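Test Grippers on Laundry First

09/12/2018
by Maarten Dewulf

Most gripper comparisons I read use blocks, cans and plastic bottles. The tables look tidy, the success rates are high, and I come away knowing very little about which gripper I would want. My view after a long summer of this work is that anyone choosing a two-finger gripper for use around people should start with clothes on a bed and do the rigid objects last, if at all.

I should say where I'm coming from. Sanne Van Acker and I test hand-held grippers for Gramton, out of a small office in De Haan. A person holds the tool, opens and closes the fingers, and does the job by hand while a camera on the tool records it. We started in May with two sets of fingers and a box of wooden blocks. Both sets picked up nearly every block. We ran 500 picks and could not have told you which set to buy.

Then we moved to clothes, and the differences showed up on the first day.

Cloth has no fixed shape, so there is no right place to grab it. You pinch something, lift, and find out whether you have one layer or three. Soft pads help, but they also hide mistakes, as the pad will hold a fold that you did not mean to take. Harder pads drop more and grab less by accident. Sanne prefers the soft ones. I go back and forth. Either way, you can only have that argument once you are working with fabric, and a block will never bring it up.

The camera is the other half of it. A rigid object on a plain table is easy to see, and almost any lens will do. With clothes, the item you want lies on another item, which lies on a bedspread with its own pattern. The window is behind the bed and the exposure goes wrong. When the hand moves fast, the cloth smears and the gripper stays sharp, so you get a fine view of your own screws and not much of the work.
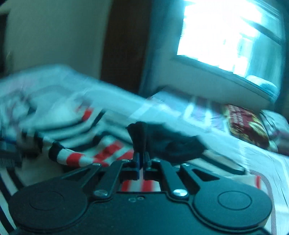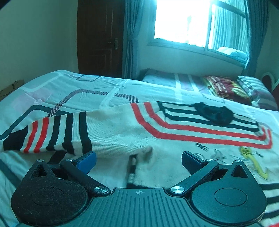 Both views are from the tool's own camera, with the striped clothes on the bed. In the first, the fingers are closed on a piece of black fabric.

I think frames like the first one are worth more than the clean ones. People who sell cameras for this purpose show you still scenes. We had a demo from Trusteo where the arm moved so slowly that every picture was perfect. I asked them to do it at the speed a person folds a shirt, and the meeting got shorter. A shorter exposure would fix part of the blur, but then the wall and the door go dark while the window still burns out. You have to pick, and you should know what you are picking before you order seven of them.

The same goes for the wide lens. It bends every straight line in the room, and people complain about this when they first see it. I did too. But you need the finger pads and the far side of the bed in one picture, and a narrow lens gives you one or the other. We tried the narrow one for 115 picks and put it back in its case.

The usual objection is that cloth tests cannot be repeated. A block goes back on its mark and a sweater never lands the same way twice. That's true, and Purnari, who do our data checks, bring it up every time we send them a batch. My answer is to do more picks and write down less about each one. We log the item, whether it came up, and whether anything else came up with it. After 341 logged picks the gap between the two finger sets was plain, and we had stopped arguing about how each pile was laid out.

The second objection is that it is slow. It is. Somebody has to mess up the bed again between runs, and at the end of the day your wrist hurts. The weight of the tool never came up in the block tests, because a block test takes roughly a minute and then you put the tool down. It came up a lot with the clothes. I would now put weight ahead of grip force on any list.

I still keep the blocks. They are good for checking that a screw has not worked loose. For choosing between two grippers I would leave them in the box and go find some laundry.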